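Ticket 106: Gripper width drops out during plate demos
Project: Mindirell, table-setting set
Opened by: Elaine Bragança
Status: closed

Out of 85 demos recorded by hand in September, 14 were rejected by the Breleo importer with "width track incomplete". Pose tracking is fine in all of them. The width value freezes while the fingers are closed on a plate, then jumps when they open again. Cup demos from the same set import without errors.

Firmware is current on both grippers. I recalibrated open and closed positions before lunch and the next batch had the same fault. Plates are held by the rim, standing on edge between the pads. 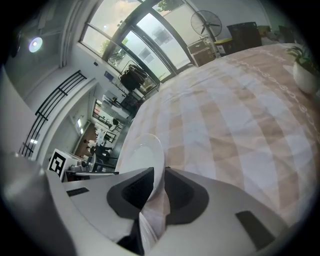 Bořivoj Říha: Please check the minimum width in the profile before you recalibrate again. A plate rim is thin, and if the floor is set too high the importer treats a good reading as noise and throws it out. Also send me the log from one rejected demo - the raw one, before import.

Log sent at 2:40 p.m. The profile was the one we made for cups, and the floor was 3 mm above the reading we get on a plate rim. I copied the profile, lowered the floor and ran the rejected demos through again. All but one imported. The last one has a real gap in the raw log, so I deleted it and will record that demo over.

Also tried with the new profile: picking up a plate, turning it upright, and passing it from one gripper to the other above the table. Width stays continuous through the handover on both sides. 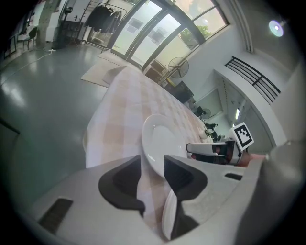
Do the demos that imported the first time need to be run again with the new profile?
Leave them as they are, because the floor only decides which readings are dropped and none were dropped in those.

Profile saved as Kollár-plates. The cup profile is unchanged. Anyone recording plates should pick the new one before the first demo - the importer does not warn you if the wrong one is loaded.

Closed by Elaine Bragança, 4:15 p.m.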